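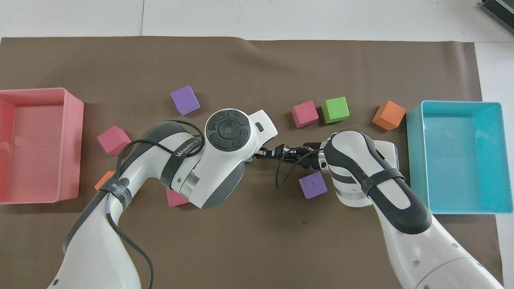
Sorting setup with both bins still empty: pink bin left, turquoise bin right, foam cubes loose on the mat.

Recording a sorting task by hand-guiding, part 2: the recording session

Part 1 dealt with bolting down the arms and checking the joint limits. From here on you need both arms powered, the guiding mode working and a free afternoon. The task is block sorting with two bins. We use it at the Flindadcombe workshop as the first job for anyone new to teaching by demonstration, and the same steps apply to most pick-and-place work.

What you need

Two arms with grippers and a hand-guiding mode
A paper mat large enough to cover the working area
Two open bins in different colours
Foam cubes in several colours
Faravden recorder software, already talking to both arms
A notebook

Foam is forgiving. If you close the gripper too far on a foam cube it squashes and springs back, where a hard block would trip the force limit and stop the recording.

Step 1. Lay out the mat and bins

Put the mat down flat and tape the corners underneath. Place one bin at each end, within easy reach of the arm on that side. Draw a pencil line on the mat along the inner edge of each bin so you can put it back if it gets knocked.

Decide your sorting rule now and write it down. Ours is that pink and orange cubes go left, and green and purple go right. Change the rule halfway through and you will have to throw out everything recorded before the change.

Step 2. Scatter the cubes

Drop the cubes by hand and leave most of them where they land. Some should touch, some should sit at an angle, and one or two should be close to a bin. Tidy rows teach the robot to expect tidy rows. Move a cube only if neither arm can reach it.

Step 3. Check the cables

Switch on guiding mode and move each arm slowly through its full reach over the mat. Watch the cables at the wrist. A loop that hangs low will drag cubes about, and you will not notice until you play the run back. Take up the slack with a strap on the forearm, but leave enough for the wrist to turn fully both ways.

Step 4. Set the recorder

Open a new session in Faravden and set the run limit to 300 seconds. A practised person needs far less, but beginners should not feel hurried. Set the gripper opening to be recorded as a position – the open/closed setting loses the small adjustments you make on the way in.

Step 5. Record a run

Press record, wait for the tone, then count to two before you touch anything. Hold each arm by the wrist housing and keep your fingers clear of the gripper.

Bring the gripper down from above, close it, lift clear of the other cubes and carry the cube to its bin. Lower it below the rim before opening. Use the arm nearest the cube. If the cube belongs in the far bin, set it down in the middle and pick it up with the other arm. Handing over in mid-air is possible, but leave it for later sessions.

If you fumble a grasp, back off and try again without stopping. Recovered mistakes are useful to keep. Stop and delete the run only if a cube leaves the mat or the arms bump each other hard.

Step 6. Reset and repeat

Empty the bins, scatter again and record the next run. Take a break after 26 runs. Tired hands get jerky, and it shows in the joint traces.

We train on 130 good runs for this task. Fewer will do for a single colour, but with a mixed set the arms start to hesitate between bins.

Step 7. Play back before you train

Replay three or four runs at half speed with the mat cleared. Look for shaking near the bins, and for any point where both arms want the same space. Mark those runs in the Hendska viewer and leave them out of the training set.

Remote control instead

If your arms are too stiff to guide by hand, the Tsai leader handles work with the same session file. Steps 1 to 3 do not change. In step 4, add the handle input as a second source and check that left and right have not been swapped.

Part 3 covers training and the first unassisted run.

Last updated December 2023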